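Sovum Coffee Table Set – data card

Please read this card before you use the files. It describes the things on the table, the task with the beans, and how the folders are ordered. I wrote it in December and I correct it when somebody finds a mistake.

What is in the set

The set is called Sovum and it concerns one small piece of kitchen work: taking roasted coffee beans with a scoop and putting them in a bowl. There are 400 episodes. In 77 of them the beans did not all arrive in the bowl, and these are kept in the set with their own mark. The set has 3 parts, named Stustine, Jireš and Mernard. The names have no deeper meaning, they were written on the boxes where we stored the beans.

Stustine – one scoop of beans into the bowl.
Jireš – one scoop, then the scoop is shaken lightly above the bowl until the last beans fall.
Mernard – beans which lie on the cloth are gathered and returned to the bowl.

The scoop

The scoop is brown, of a warm caramel shade, with a smooth and glossy rim. The bowl of it is deep enough that the beans stay inside also when it is tilted a little. The neck is narrow, and it is the place where the scoop is held in the first two parts. If you want to repeat the work with your own scoop, choose one with a neck which is clearly narrower than the bowl, otherwise the results will be difficult to compare.

The beans

We use dark roasted beans, whole, never ground. Dark beans have a visible crease in the middle and they are easy to see against the scoop. We tried also a lighter roast in the beginning, but the colour was too near to the colour of the scoop and the people who marked the episodes made many errors. The light roast episodes are not included.
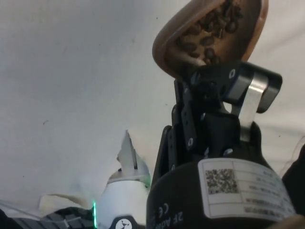

Kazimír Rusnák wrote to us that old beans behave differently from fresh ones, because the oil comes to the surface and they start to stick to the scoop, and he asked if we note the age of the beans. We did not note it at the start. From the second box on, the field bean_box says from which box the beans were taken, and the file boxes.txt says when each box was opened. For the first box this line is empty. I am sorry for that, it cannot be repaired now.

The table

The table is covered with an off-white cloth. The cloth was chosen because beans which fall on a bare table roll far away, and on cloth they stop sooner. It also makes less noise, and this was important for the colleagues next door. The cloth is shaken out at the end of every session and washed when oil spots become visible.

The bowl is small and white. It stands on the cloth and it is not fixed. In some episodes the bowl is pushed a little by the scoop; we left it where it was and only put it back before the next episode. Please do not assume that the bowl has always the same position. 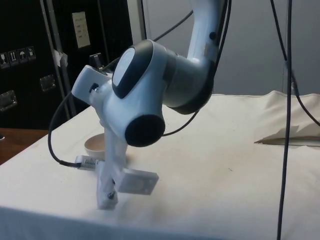
Table with the cloth and the small white bowl.

How the episodes are marked

Each episode has one line in the file marks.csv:

episode – number of the episode
part – stustine, jires or mernard (without the special letter)
bean_box – the box of the beans
result – all, some or none
note – free text, often empty

The word "all" means that no bean from the scoop was outside the bowl at the end. One bean on the cloth is enough for "some". We discussed this rule for a long time – it is strict, but it is easy to follow, and two persons marking the same episode nearly always agree.

In Mernard the rule is a little different. There, "all" means that the cloth is clean of whole beans. Small pieces of broken beans are not counted.

Known problems

The notes are partly in Slovak. A translation is in notes_en.txt, but it is not complete.

The light in the room changes through the day. Sessions started at 9:00 and the last ones ended after dark, so the cloth may look whiter or more yellow.

Broken beans are more frequent near the end of each box. If you train something to recognise whole beans, please take this into account.

Use

You may use the set for teaching and research. If you publish something, please mention the name Sovum and the part you used. Corrections to marks.csv are welcome, send only the changed lines and not the whole file.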